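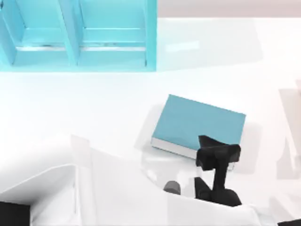 Our project looked at how students in shared flats store food and how much of it gets thrown out. Group: Selina Gisler, Gaspard Leclerc, Luana Mendonça. Started with a short survey, 30 replies, mostly first years, then kitchen visits in 5 flats at Skakotholm. Main thing people said — they forget what they have. Stuff goes to the back and stays there. So one idea we kept coming back to was dividing storage by person, even something as basic as the turquoise shelf unit with its two compartments side by side and a divider between them. One bay each, open at the front. Cheap to do, no app needed.

Method. Each flat kept a waste diary for 7 days. Wrote down what went in the bin and why (off, didn't like it, forgot, cooked too much). We didn't weigh anything, no scales, so the amounts are people's own guesses. Flat 4 lost their sheet and filled it in from memory, which we've marked in the table.

Results. Bread and salad bags were the worst by far. Then cooked rice. Up to 50 per cent of the entries in one flat were things nobody could remeber buying. Flats that labelled their food had shorter diaries, but those flats also cook together more so hard to say which it is. Milk hardly came up. Cheese neither.

Problems. Survey questions 3 and 4 overlap, should have been one. Some people clearly tidied up there behaviour for the week — Luana's flat admitted it. Also exam period, lots of takeaway, so less cooking than normal.

Next steps. Repeat the diary in January with the same flats, half with labelled shelves and half without. Weigh the bin this time. Selina is asking housing about borrowing kitchen scales. Raw diary sheets are in the appendix, Gaspard still has to scan the last two.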